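4.2 Shared tables and how long people stay

The second question in the Flaresmont survey dealt with seating. Of the 361 library visitors who filled in the form, 71 said they had left early at least once in February. The reason given most often was noise from a neighboring table, followed by poor light in the late afternoon. Visitors who came alone were more likely to name noise, and those who came in pairs tended to name the lack of free seats.

We compared these answers with the seat logs kept at the Cimunbridge branch, which has the same opening hours but uses single desks in its main reading room. Visits there were longer on weekday mornings. In the evening the two branches did not differ much - both were close to full, and people took whatever seat was open. 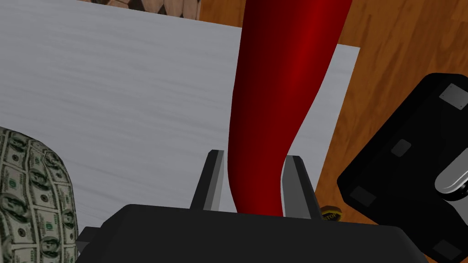 Figure 3. Rendered view with a curved red form.

The logs do not record why a person left, so the comparison has limits. Avcı's earlier study of the Lemaire reading rooms used short interviews at the door and found that many early departures had nothing to do with the room at all: a bus to catch, a child to pick up. We did not repeat those interviews. It is likely that a part of the early departures at Cimunbridge fall into the same group.

Table size was tested separately. In February, 32 seats at Flaresmont were moved from long tables to tables for four, and the results are given in Section 4.3.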